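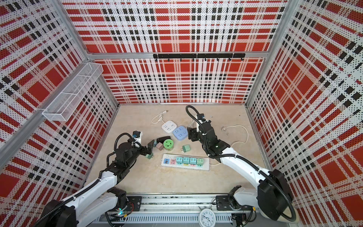

Mestadum is a set of bimanual recordings made to compare two finger designs and two controllers on household electrical parts. It was put together for the Flanik controller evaluation, after the earlier block-stacking set stopped telling the configurations apart. Both arms share one aluminum slide rail, so the spacing between bases can be changed without recalibrating the fixed camera. Objects are drawn from a single pool: socket cubes in white and blue, a long white power strip with cube adapters plugged in along the top, and corded plugs. The cords are left in the workspace on purpose and cause most of the planning failures. The wall panels are printed plaid; camera registration uses the print, and results obtained with plain panels should not be mixed with these.

## Contents

- 83 episodes, each with joint states, gripper width, commanded width and controller mode
- fixed camera and wrist camera streams, stored separately
- one outcome label per episode: success, drop, no contact, abort
- calibration files for each change of fingers

Episodes last about 45 seconds. Aborted episodes are kept and can be filtered on the outcome field.

## Configurations

Fingers are either "Mernwood" (narrow, tapered tip) or "Bondarchuk" (wide, flat pad). Controllers are Flanik position mode and Flanik impedance mode. The finger set is the same on both arms within an episode. Maximum closing force is set to 40 N in all configurations. 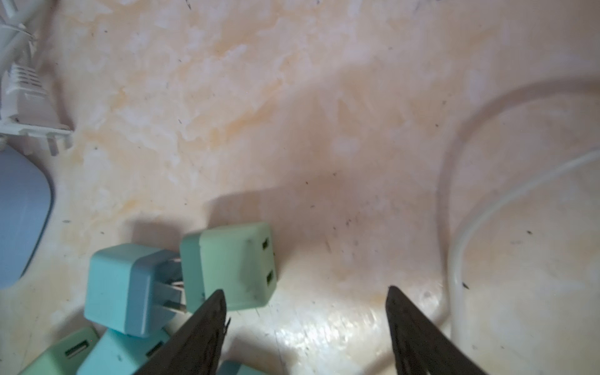
Wrist streams are intended for pre-grasp alignment and for checking finger spread against the logged width. They are less useful after contact — the held object blocks most of the view. Glare from the floor can saturate part of an image, and exposure is locked per episode, so the effect does not average out. Anyone training on wrist views alone should mask the fingers first; otherwise a classifier learns the finger set and ignores the object.

## Known issues

- Gripper width lags the wrist stream by 3 samples in impedance mode. The offset is not corrected in the files.
- Outcome labels were assigned by one annotator. A cube that slipped but stayed between the fingers is labeled success.
- Object poses are not provided.
- Cord positions were reset by hand and are not repeatable between configurations.

## Maintenance

Volodymyr Stasiv maintains the set. Label corrections should include the episode number and the sample index. The next revision is planned for October and will add force readings for the wide pads only.

We use cookies to remember your settings and measure traffic. Accept all | Manage preferences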